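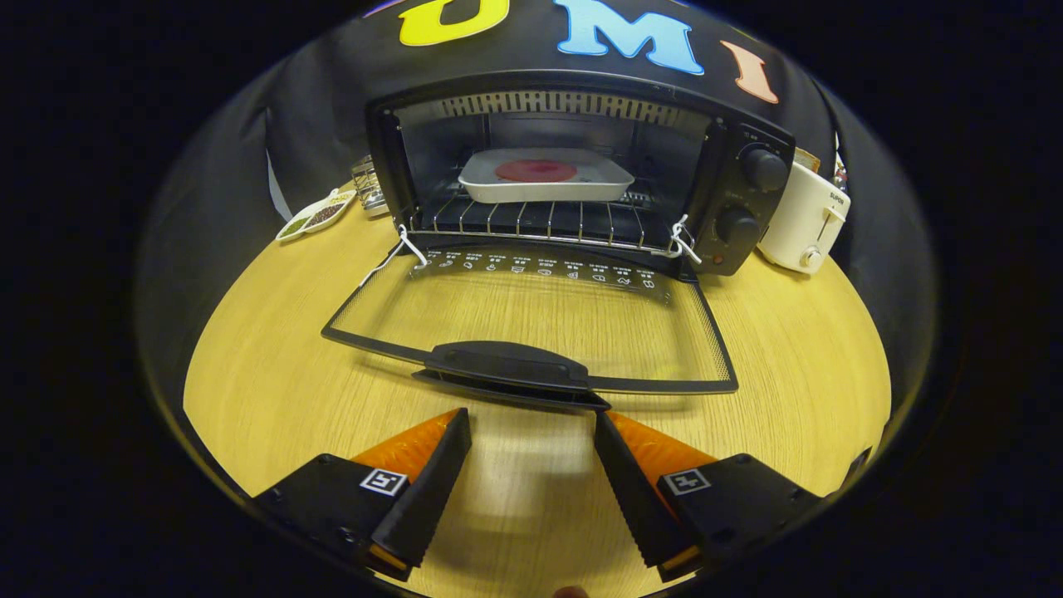

Toaster oven, door down, white dish on the rack.

Clodgate: plaques, namings and renamings

README, last touched in March

Clodgate is a table of 3,000 notices about public things being named after people: buildings, bridges, lecture halls, one boat ramp. Each row has the honouree, the thing, the body that did the honouring and the text of the speeches, where anyone kept them.

Sources
Press releases and council newsletters, gathered by Remedios Enriquez and Kalevi Pitkänen. Nearly 20 came as scans so faint that we typed them out by hand and argued over the commas.

Fields
honouree, object, body, unveiled_by, speech_text, curtain (yes/no/unknown). Refugio Ayala insisted on curtain. It has since become the most requested column.

Known problems
Speeches run long and praise runs high. Do not train a sentiment model on this unless you want one that adores everybody.
Lacson Hall appears 3 times, having been renamed twice and then put back.
The word "trailblazer" has its own stop list.

Licence
Free to use with credit. Corrections go to Erlinda Sarmiento, who will want to see the plaque.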